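Glove packing to be shared with machines at Rasotov

Workwear supplier Rasotov will move part of its glove packing to an automated line in December, the company told staff on Thursday. Sorting and bagging go to the new equipment, supplied by Flindavar. Folding and stacking stay manual for now.

The 15 people who pack gloves today will keep their jobs, according to operations manager Jozef Koster. Three of them will train to run the line, and the rest will move between folding and checking returns.

"Knit gloves are soft and they bunch up," Koster said. "The machine is good with a flat stack – it still needs a person to make one."

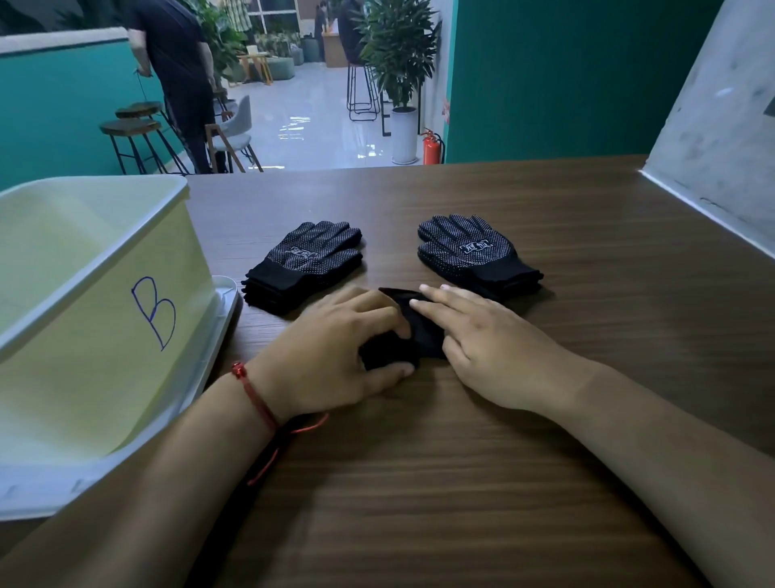
What changes for packers

Shifts will start at 7 a.m. instead of 6, and the evening shift ends. Mawuli Ayaaba, a packer who speaks for the group, said most people welcome the later start but want the hourly target in writing. The target is now 70 pairs. Some expect it to rise once the line is running.

Rasotov said it will review the target with staff after 39 working days. Pay rates stay the same until then.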